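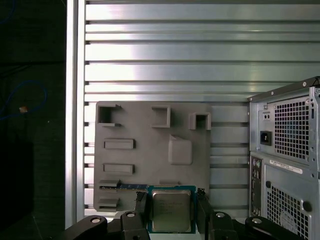

Bench at the Prultier shop, slotted aluminum top, blue cable at left

Ticket: Onumach stock sync drops rows overnight
Status: Reopened by customer
Priority: Normal (customer asked for High)
Site: Prultier

Customer, first message
Our parts list lives in Onumach and gets copied to the Tredora ordering portal every night. Since the September update the two don't match in the morning. Quantities in Tredora are old for some parts and right for others. Last night's file had 2,000 rows, the job log says "Completed", and Tredora plainly didn't get all of them. I checked fasteners and cable stock by hand against the shelf. Onumach is right and Tredora is wrong.

Please don't ask me to clear my browser cache. The job runs on your server at 4 a.m., when my browser is closed.

Onumach support
Thank you for getting in touch. Differences between systems are often caused by a slow connection at the customer site. Could you restart your Nadar router and run the sync again by hand? Please also confirm you are on the current version.

Customer
Restarted the Nadar. Ran the sync by hand. Same result: "Completed", green check mark, wrong quantities. We are on the current version, which is when this started.

I have doubts about the connection theory. As I understand your own help page, the nightly job goes from your server to Tredora's server and our router isn't in the path. If the page is wrong, tell me and I'll go on restarting things.

Onumach support
You are correct that the nightly job does not use your local network. We have looked at the job and see no errors on our side. This suggests the rows are being refused by Tredora. We recommend opening a ticket with them.

Customer
I did. Tredora says every row they received was accepted, and that they received 500. They sent me the receipt and I've attached it. So one of you sent 2,000 and the other got 500, and both of you have a log showing no errors. I'd like somebody to look at the part in between before I get sent back to the router.

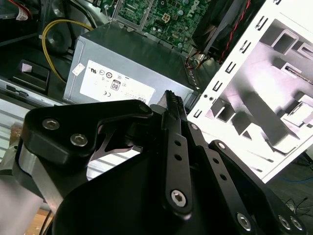 What I tried on my own over the weekend, in case it saves a round of questions:

Exported the file by hand and opened it in a text editor. All rows present, no odd characters in the part names, no blank lines.

Sorted it by part number in reverse and ran it again. Now the parts at the other end of the list were right and the ones that used to be right went stale. So the contents of the rows don't seem to matter. It takes the first 500 and stops.

Made a short file with 2 rows and sent that. Both arrived.

Looked for a batch size setting. The help page shows one under Connections – Advanced. There is no Advanced tab on my screen.

I'm not a programmer, but that looks like a page limit to me. It sends the first page and never asks for the next one.

Onumach support
Thank you for the detailed testing. We have passed this to the integrations team. The Advanced tab was removed in the September update and batch size is now set automatically. While we look into it, you can split the export into smaller files and send them one at a time.

Customer
Splitting works, I tried it this morning. 4 files, all rows arrived. It also means someone has to do by hand what we pay you to do at night, so I don't accept it as a fix.

Onumach support
A change was applied to your account on Monday. The job now sends all batches. We are marking this ticket as solved.

Customer, reopening
Please leave this open. The quantities matched this morning, but they would have matched anyway, as I had sent the split files by hand the afternoon before and nothing had been booked out since. That proves nothing about the nightly job. I've stopped the manual sends and will compare again after a few nights with real stock movement.

Two questions I'd still like answered:

Why does the job report "Completed" when most of the file wasn't sent? If it does this again I'd only find out by ordering something we already have, or failing to order something we don't.

Was the change made only on our account? "Applied to your account" sounds like the next update could wipe it out.

Onumach support
We have asked integrations about the status message and will update you. The ticket will stay open until you confirm.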